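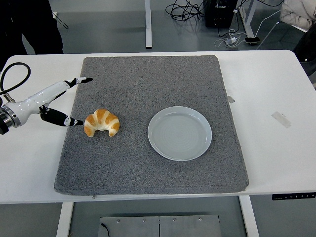 Dindari roof box, 437 liters, after one winter and most of a summer

I bought the Dindari in December to go on a ten-year-old wagon with factory rails. The trunk is big enough for two people, but with a third passenger and skis it isn't, and I was tired of folding down half the back seat. The box has now covered 3306 miles on the car, mostly highway, with a few bad gravel roads up to a rental cabin.

Fitting

The box sits on Terkitz crossbars, which I already had. The clamps are the claw type and open wide enough to go over the bars without tools. The first time took me 40 minutes, and most of that went on sliding the box back and forth so the tailgate would clear it. On my car the rear edge has to sit well forward, so measure yours with the tailgate open before you order. Now that I know the position I can have it on in the time it takes to drink a coffee. It's an awkward thing to lift alone. My neighbor Anas Farah takes the other end when he's home.

The instructions are all drawings, and the one for the front clamp is printed upside down compared with the rest. I tightened it the wrong way at first and the dial clicked without gripping. Check it by pulling on the box hard, side to side.

On the road

Below 50 mph I don't hear it. Above that there is a low hum, and in a crosswind a whistle comes from the bars, which were just as bad without the box. Fuel use went up by 3 mpg on a long trip at steady speed. The car leans a little more in corners when the box is full of heavy bags, so I keep the heavy stuff in the trunk and put jackets, boots and sleeping bags on top.

Water and locks

Heavy rain got in once, a few spoonfuls at the back left corner. I had closed the lid over a strap. With the seal clean it has stayed dry, including through an automatic wash that I probably should have skipped.

The lock is the weak part. The key only comes out when all three catches are shut, and that's a good idea, but in freezing weather the middle catch sticks and you have to lean on the lid - not easy on a tall car with ice underfoot. A little silicone spray helped. Spare keys come from Hamdan, the distributor, and mine arrived within the week.

Compared with the Wiltance

Before this I borrowed a Wiltance of nearly the same size. It has a stiffer lid and better hinges, and it opens from both sides. The Dindari opens only from the right. The Wiltance also costs a good deal more, and its clamps wouldn't fit my bars without an adapter.

I'd buy the Dindari again for this car. If you park on the street and load from the left, get one that opens on both sides.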